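Audífono recargable que amanece a media carga: ¿batería, cargador o yo?

Comunidad de ayuda Faldale > Audición > Audífonos recargables
Publicado en agosto de 2019
Estado: sin resolver (el autor no ha marcado respuesta)

Pregunta

Buenas. Llevo audífonos recargables retroauriculares, marca Winance, modelo Serrano, desde enero. Los dos oídos, pérdida moderada, nada dramático salvo para quien tenga que repetirme las cosas en la cocina.

Hasta hace poco los dejaba en el cargador por la noche, luz verde por la mañana y a correr. Ahora el derecho se enciende, suelta su musiquita de bienvenida, que ya le tengo manía, y a media tarde empieza con los pitidos de batería baja. El izquierdo aguanta hasta que me acuesto y todavía le sobra para oír a los vecinos.

Lo que he probado:

Cambiarlos de hueco en el cargador. El derecho sigue fallando, aunque me parece que algo menos. También puede que me lo parezca porque me apetece que sea así.

Limpiar los contactos con un paño seco. El paño salió gris, cosa que me avergüenza un poco, pero no arregló nada.

Otro enchufe, otro cable. Igual.

Apagarlo y encenderlo, que para eso uno ha trabajado en oficinas.

En el centro donde los compré me dan cita para dentro de tres semanas y por teléfono me dijeron que "las baterías van perdiendo". Hombre, y yo, pero no en siete meses. Pagué 2000 euros por la pareja y me dijeron que la batería duraría años. El manual, que tiene 121 páginas de las cuales la mitad son advertencias para que no me los coma, no dice qué es un desgaste normal.
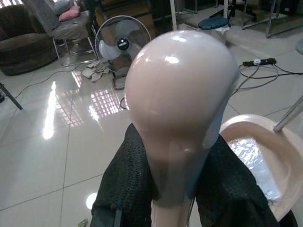 Mis preguntas, por orden: ¿hay alguna forma casera de saber si es la batería o el cargador? ¿La batería va en garantía o es de esas piezas que misteriosamente se consideran "consumibles"? ¿Y es verdad que escuchar música por Bluetooth se la come? Porque desde junio oigo la radio directamente en los audífonos y sería muy propio de mí haber provocado el problema yo solo.

Añado un dato por si sirve: por las noches los dejo en la mesilla, junto a la ventana, y estas semanas en el dormitorio hace un calor de pan recién hecho.

Gracias de antemano.

3 respuestas

Respuesta 1
Votos: 2

Cómprate unos de pilas de toda la vida. Yo llevo con las 312 un montón de años y cuando se gastan pones otra y ya está. Lo de los recargables es para que pases por caja.

Comentario del autor de la pregunta: Gracias, lo tendré en cuenta cuando me sobren otros dos mil euros.

Comentario: Las 312 con artrosis en los dedos son un deporte de riesgo. Mi suegro perdió más pilas debajo del sofá que dentro del audífono. Cada cosa para quien es.

Respuesta 2
Votos: 14

Trabajé unos años en una óptica con gabinete de audífonos y esto lo he visto bastante, así que voy por partes.

Primero, lo de distinguir batería y cargador. Cambiarlos de hueco está bien pensado, pero una noche no basta. Ponlos cambiados dos noches seguidas y apunta a qué hora pita cada uno. Si el derecho sigue cayendo aunque duerma en el hueco izquierdo, lo más probable es que el problema esté en el audífono. Si empieza a caer el izquierdo, mira el cargador. Apúntalo en papel, que luego en el centro te van a preguntar y "a media tarde" les suena a merienda.

Fíjate también en cómo asienta. Muchas veces el molde o el tubo empujan un poco y el aparato queda levantado en el hueco. La luz se pone en verde un rato, se pierde el contacto y ya no carga más. Cuando lo dejes, aprieta suavemente y espera a que la luz empiece a parpadear. Si tienes la costumbre de tirarlo ahí a oscuras (la tiene todo el mundo), enciende la lámpara una noche.

Lo del paño seco es correcto. Nada de alcohol en abundancia ni de rascar con un alfiler, que he visto contactos que parecían arados. Un bastoncillo limpio para el fondo del hueco y poco más.

El calor sí influye. Las baterías de litio lo llevan mal y hay cargadores que cortan la carga cuando la temperatura sube demasiado, a veces sin avisar. Quita el cargador de la ventana. Dicho esto, el calor les afecta a los dos por igual, y el tuyo falla de un solo lado.

Bluetooth: gasta, y se nota, sobre todo con varias horas al día. Además, en bastantes modelos uno de los audífonos hace más trabajo que el otro, según cómo esté montada la conexión con el teléfono. No sé si el tuyo es de esos. Prueba un par de días sin radio y compara. Si con la radio apagada los dos llegan a la noche, ya tienes al culpable y encima le puedes echar la culpa a los tertulianos.

Sobre la garantía, no me creas a mí ni al del teléfono: mira el papel. En los audífonos recargables sellados la batería no la cambias tú, y lo habitual es que entre en la garantía del aparato, pero cada fabricante lo escribe a su manera. Pide que te lo digan por correo electrónico. Una caída tan marcada en siete meses y en un solo oído merece revisión, con independencia de lo que opinen sobre que todo va perdiendo en esta vida.

Y llévate el cargador a la cita. La mitad de la gente va sin él y vuelve a casa con otra cita.

Comentario del autor de la pregunta: Primera noche con la lámpara encendida. El derecho no asentaba bien, había que apretar. Hoy ha pitado a las ocho y veinte de la tarde en vez de a las cinco. No canto victoria, pero he canturreado.

Comentario: Buena señal. Haz la prueba sin radio de todas formas.

Comentario del autor de la pregunta: Sin radio. Qué silencio tan caro.

Respuesta 3
Votos: 5

Completo lo anterior con mi caso. No tengo los mismos, los míos son unos Wullora, pero me pasaba algo parecido con el izquierdo. Resultó que tenía el filtro de cerumen atascado. Como oía menos subía el volumen, y yo tan contento pensando que era la batería. Cambié el filtro, bajé el volumen y gané hasta dos horas al día. No digo que sea lo tuyo, pero el filtro cuesta poco y se cambia en un minuto si encuentras las gafas.

Otra cosa, mira si la aplicación del móvil te enseña el porcentaje de cada lado. La mía lo hace, escondido en un menú que se llama "Mi bienestar", vete tú a saber. Con eso ves si por la mañana salen los dos del cargador al cien por cien o si el derecho ya sale cojo.

Y si te lo mandan a fábrica, pregunta si te dejan uno de préstamo. A mí me lo ofrecieron solo cuando lo pedí por segunda vez.

Comentario del autor de la pregunta: El filtro estaba para un museo. Cambiado. La aplicación dice 88 el derecho y 100 el izquierdo recién sacados. Mantengo la cita y llevaré cargador, papel con las horas y cara de haber leído el manual.

Preguntas relacionadas
¿Se pueden dejar los audífonos en el cargador todo el día?
Pitido al ponerme el gorro, ¿es normal?
Cargador portátil para viajes en tren
El audífono se desconecta del teléfono al entrar en el ascensor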